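Chapter 4: Gathering Good Examples

If you have ever taught a child to pack groceries, you already know most of what this chapter has to say. You show, you let them watch, and then you show again with a different bag and a different supper – and somewhere along the way the idea sinks in.
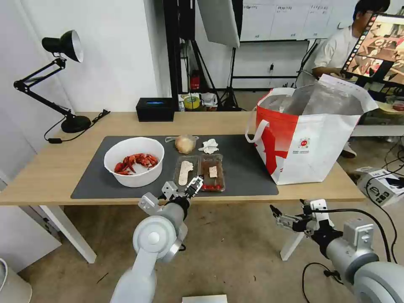

A learning system needs the same patience from us, and rather more of it. Nanna Blöndal, whose Stukora project we will follow through the chapter, began with 40 demonstrations and ended with 1,060. She learned early to vary the goods. An onion partly wrapped in a clear bag asks for a different grip than a plastic tray of food, and a bowl piled with red crayfish is another matter again. We will start with how she chose her first 100.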